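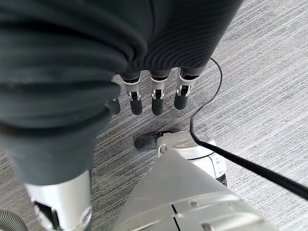

Our choir has been trying to learn a 23-minute piece for the Plurstead spring concert. Thread on how we got through February.

First problem was the scores. The library in Lestalden lends sets for six weeks, and ours came with three alto copies missing and someone's old pencil marks on every page. We erased the marks. Some of them turned out to be correct, so we put them back.

Second problem was bar 84. The tenors come in on an F sharp while the basses are still holding a G. Every week the tenors slid up to join the basses. We fixed it by having the tenors sing that page alone, slowly, on "noo," until they stopped listening to anyone else.

Breathing: the last page is one long line with no rests. We stagger it. Odd seats breathe after the comma, even seats breathe two bars later. Write it in your score. If you move seats, change what you wrote.

The church holds 100 in the pews if people sit close. It is very echoey when empty and much less so with coats in it, so we take the fast section a little slower in rehearsal than we plan to on the night.

Language question came up again. The text is Latin and half of us learned it with hard c's and half with "ch." We're going with "ch." Please stop doing both.

Piano is still a quarter tone flat. The tuner is booked for 4 p.m. the day before. Until then we take our notes from the pitch pipe and rehearse the middle section without accompaniment.

Tickets are at the Plurstead bakery and at the door. Cash only at the bakery. Singers need to be there at 6 in black, with a folder. The folder should also be black.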